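Cumer Wan Daypack, 17 Liters

Sold by Brerkero
In stock: black, gray, rust
Ships flat in a paper sleeve

We don't get excited about daypacks. Most of them are a bag with two straps and a long list of words on the hang tag, and we have sent plenty of them back to the maker after a month of use. The Wan stayed on the shelf. It has faults, and we go through them further down the page, so please read to the end before you order one.

What it is
A simple top-zip pack with one main space, one flat pocket on the front and a stretch pocket on each side. It holds 17 liters by Cumer's figure. We filled ours with packing peanuts and poured them into a measured bin, and the number held up. That isn't always the case. Some makers count the side pockets, and one we used to carry seemed to be counting the air above the zipper.

It weighs 409 grams on our scale, with the chest strap attached. The tag says less. We asked Cumer why and were told the tag weight leaves out "removable parts." The chest strap is the only removable part, and we don't know anyone who would take it off.

The back panel
Cumer calls this the "FlowBack system." It is a sheet of foam with grooves cut in it and mesh sewn over the top. We have seen the same thing under other names for as long as we have sold bags. It's comfortable enough. It will not keep your back dry in August, whatever the little blue arrows on the tag suggest, and no pack that sits flat against you will either. If a sweaty back is your main worry, buy a pack with a frame that holds the bag away from you and accept the extra weight.
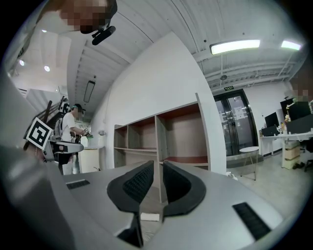
Fit gets less attention than fabric, and it should get more. The Wan comes in one back length, and Cumer says it suits "all adults," which we don't believe. On a short torso the bottom of the bag lands on the hips and bounces. On a long one it rides up between the shoulder blades, and you can only let the straps out so far. Clothes come into it too. Try a pack over what you'll really have on, be it a T-shirt like the white one in the photo or a thick fleece, and if you wear a cap, keep it on and tip your head back. Some bags stand tall enough to knock the brim around when you look up. The Wan clears most caps when it's packed normally and doesn't when it's stuffed to the zipper.

Straps
Flat, padded, a little narrow. They have a decent curve to them and the adjusters hold. We had one slip on an early sample, and Cumer changed the webbing to a rougher weave after that. The chest strap slides on a rail and can be moved with one hand. The whistle built into the buckle is weak. Treat it as a decoration.

There's no hip belt. For this size we don't miss it. If you plan to carry enough to need one, you need a bigger bag.

Fabric and water
The tag says "all-weather." We would say light rain. The cloth itself sheds water well, but the main zipper is a plain coil with a flap over it, and the flap curls after some use. We left a packed Wan under a garden sprinkler and the paper towels inside were damp along the top seam. Carry a liner or a trash bag if you have a laptop in there. The padded sleeve stops short of the bottom of the bag, so a dropped pack shouldn't put the laptop straight onto the floor. That is a good detail and Cumer doesn't even mention it.

What about the Plasus?
People ask, since the two look alike. The Plasus has a nicer zipper and a stiffer base, and it stands up by itself on the floor. It also costs a good deal more, and the stretch pockets on the sides are too shallow to hold a tall bottle. Jingyi Lei, our buyer, carried both to work through a whole winter and kept the Wan, mainly on account of those pockets. I kept the Plasus. Make of that what you like.

Returns, since you should know
We have sold 1,707 of these. The usual complaint is the front pocket, which opens from the side and lets keys fall out if you forget to close it. Next comes the rust color, which looks more orange in daylight than it does on a screen. A few seams have come loose where the straps meet the bag, all from the first batch. Cumer replaced those packs without an argument, though it took longer than we thought it should.

Warranty
3 years against faults in the sewing, zippers and buckles. Cumer's leaflet uses the word "lifetime," and then explains in smaller print that this means the lifetime of the product. We go by the figure printed on the card in the bag, and so should you. Wear from rubbing, dog teeth and washing machines isn't covered.

Care
Sponge with cool water and mild soap. Hang it open to dry. The spray-on water treatment that Cumer sells alongside it is fine, but so is any other brand, and a new bag doesn't need it.

Trying one on
If you can get to the Brerkero store, bring the things you normally carry and load the bag at the counter. Walk around with it for as long as you want. If you're ordering by mail, leave the tags on and wear it around the house for an evening. Unused packs can come back to us for a full refund, minus the return postage.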